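Engineering > Talks > Internal > Speaker notes

Last updated 22 Mar 2022

Table setting from hand-held gripper data: what the software does between recording and training

Slide 1, title. Say who I am, say I work on the replay and planning side and not on the learning side. Questions at the end, except about clocks, which they can shout out.

Slide 2, what we are trying to do. Segers wants a policy that lays a place: plate, cutlery, mat. Paltidier is our name for everything between the raw recording and the training set. It has four stages: time alignment, pose tracking, gripper width, replay check. Most of the talk is the first and the last.

Slide 3, time alignment. We have a camera on each hand and one at the head. They start when they feel like it and each has its own clock. The first version of Paltidier matched frames by arrival time on the recording machine. Arrival time includes whatever delay the USB hub adds, and that changes with load.

Play the clip here. Left hand closes, head view shows it closing four frames later. Let it loop twice.

The fix was to stamp at exposure and fit one offset and one drift term per camera over the whole take. Do not go through the maths, it is on the backup slide. Worst error we had before the fix was 130 ms. A policy trained on that closes its fingers too early and pushes the plate away.

Slide 4, pose tracking. Visual tracking plus inertial, per hand. Say clearly that shiny plates are bad for us. Highlights move when the camera moves, but they do not move like a point on the plate. The tracker picks them up as features and the pose slides. We now mask saturated patches before feature detection. Striped mats are bad in another way — they repeat, so a match can jump one stripe across and still look good. We added a check against the inertial estimate and throw the match out if they disagree.

Somebody always asks why we don't use plain mats. Answer: the customer's tables won't have them.

Slide 5, gripper width. Short slide. Width comes from the finger positions in the hand camera. It fails when one finger is in deep shadow. We hold the last good value for up to 400 ms and then mark the segment as unusable. Nadetti did it by interpolation and I still think that is wrong, but it is a matter of taste for slow motions.

Slide 6, replay check. This is the part I care about. Every take goes through the planner before anyone trains on it. We solve the arm joints for both hand paths and look for three faults: out of reach, too fast, arms hitting each other. In October we had 3000 takes recorded and 2265 passed. Most of the failures were arms hitting each other. People cross their wrists over a table without thinking about it. Two robot arms bolted to a frame can't.

We don't try to repair the failed ones. Drutden did a warping step that moved the hand path until the arms fitted, and the fingers then no longer matched what the hand camera saw. I would sooner lose the take.

Slide 7, the work at hand. Leave it up while talking about the two views, head and hand.

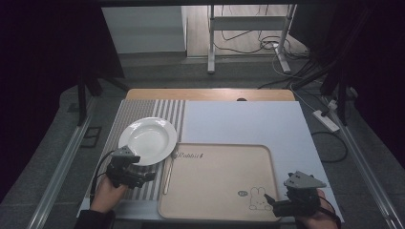
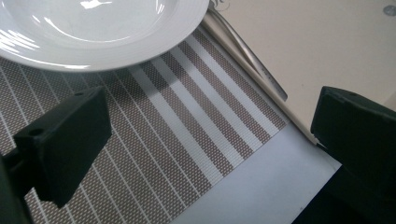

The learning people want wide views for choosing what to do next and close views for the last few centimetres. For the planner I only need the hand paths, so I could live without the head camera, but it is the one I open first when a take fails and I want to know why.

Slide 8, what is still broken. Cable drag shows up in the inertial data as small tugs. Start-of-take drift is not modelled. The replay check takes longer than the recording did, so the queue grows all afternoon and clears overnight. Moving the collision test ahead of the full joint solve should help — half done, on a branch.

Slide 9, ask. I need someone to review the branch, and I need the recording tool to refuse a take if any camera has no exposure stamp. Stop there, go to questions.

Comments

tk_planning: Is the drift term really linear over a long take? Ours bends once the cameras warm up.

author: Linear is good enough for takes under two minutes. For longer ones we split and fit each part.

mossbank: Agree on not warping. We tried it on a drawer task and had to bin the lot.

r2b: Backup slide with the maths is missing from the upload.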